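Week 3 handout: Baskets, weave and putting things away

Welcome back, everyone! Last week was all about boxes with lids. This week we get to my favorite storage item of the whole course, the small open basket. I could happily spend the full session on rims alone (and I might).

Start with the weave. Hold your basket up to a window before you put anything in it and look for the gaps. A tight crisscross in synthetic rattan still lets light and air through, so crumbs, beads and sand will get out too. Small loose parts want a liner or a different container. Soft toys, on the other hand, are perfect. 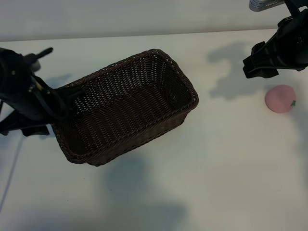 Next, feel along the rim. A thick braided border is what your hand meets every time you pick the basket up, and a good one is a joy! Run a thumb all the way around and check for sharp ends. Rounded corners are kinder on shelves, on sleeves and on small children.

Exercise A (20 minutes, in pairs)
One of you sets out a soft toy and an empty basket. The other puts the toy away, then takes it out again, using one hand. Swap. Try it with the long side facing you, then with the short side. Which felt easier? Write down your answer before you compare notes. 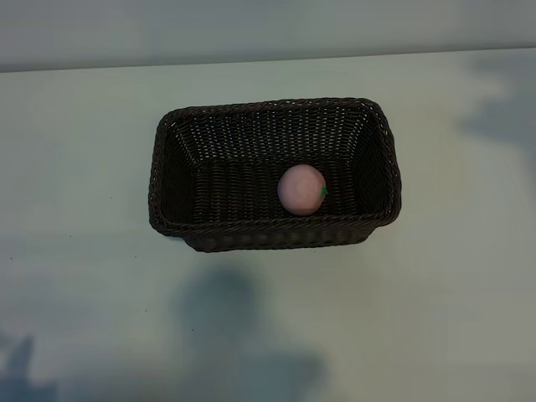 Bent Hafþórsson
Course instructor, Home Storage Basics, Flalari

Now look at the walls. Sides that flare outward give you a wide opening over a smaller base, and you can see what's inside at a glance. The price is shelf space: measure across the rim, never across the base. I got this wrong with 2 shelves at home and had to start over.

A dark weave with one pale pink peach in it is also just lovely to look at. Leave some room around your things! A half-filled basket gets used, and a stuffed one tends to get ignored.

For next time
Bring a basket you already own and a tape measure. Read the Tutden sheet on labels, both sides. Questions about the December session go to Bjarke Arnardóttir at the front desk.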